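Travel Notes > Day Trips > Factory Visits

Print this page | E-mail this page

A morning at the Skodlow button works

I have wanted to see inside the Skodlow works ever since I bought a coat with their buttons on it, and in May I finally got myself organized enough to go. They open the doors one morning a month in spring and summer, you have to write ahead, and they only take a small group. I wrote in March! So if you're thinking of going, don't leave it till the week before.

The bus from Usow leaves at 9 and it's a pretty ride, mostly along the river with a long stop in Dagdag where the driver goes in for coffee (you can too, there's a window on the side of the bakery, get the poppy seed roll). From the last stop it's an easy walk uphill past the church. The gate looks closed. Push it anyway.

Our guide was Liis Kazlauskienė, who started in the dyeing room straight out of school and now seems to run half the building. She talks fast and doesn't wait for stragglers, and I liked her enormously. She started us off in the blank store, where the shell and horn come in, and handed around a tray of river mussel shells with neat round holes bored through them like Swiss cheese. I'd never thought about where a shell button comes from. You bore out a plug, split it into discs, and then somebody has to sort them by thickness. There's a machine for that now, but the old sorting bench is still there with its brass gauges and we all got a turn. I was slow and also wrong.

Then the turning room, which is loud. They give you earplugs at the door and you should really use them. The lathes cut the face and the rim, and then the drilling heads come down and put in 2 or 4 holes, so quickly that I missed it the first three times. One operator let me keep a reject with the holes off center. It's sitting on my windowsill now.

My favorite part was the polishing. The buttons go into big wooden drums with pumice and water and just tumble, for 8 hours, and when they come out they have that soft glow you can't get by hand. The room smells like a wet beach. Liis says each drum takes 2,000 buttons of the small shirt size, fewer of the coat size, and that you can tell a drum is ready by the sound, which changes from a rattle to more of a hiss. I stood there and listened with my eyes shut like she told us to, and I couldn't hear any difference at all, but a boy in our group swore he could.

Dyeing was a bit of a letdown, only because the vats were covered that day. The sample cards on the wall made up for it though, whole families of green and a mustard color I would have bought on the spot.

And then the shop! It's one small room with a long counter, and they sell by weight from the odd bins. I came out with far too many coat buttons and a card of tiny glass ones made by Plulorov, a workshop down the road that Skodlow sells for. Cash only, and the bags are paper, so bring something sturdier if it looks like rain.

Lunch is the only thing I'd do differently. There's nowhere to eat by the works and by the time I got back down to the bus stop I was starving. Next time I'll buy two of those rolls in Dagdag on the way out and keep one in my bag. I do want a next time, too, because the mustard ones weren't in the bins and Liis told me they usually turn up later in the summer.
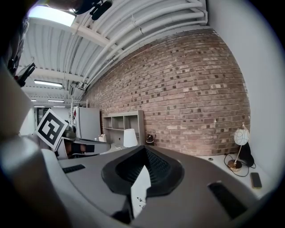

I've asked her to put my name down for the August morning, and my sister wants to come along for the glass ones.

Contact | Copyright Travel Notes | Back to top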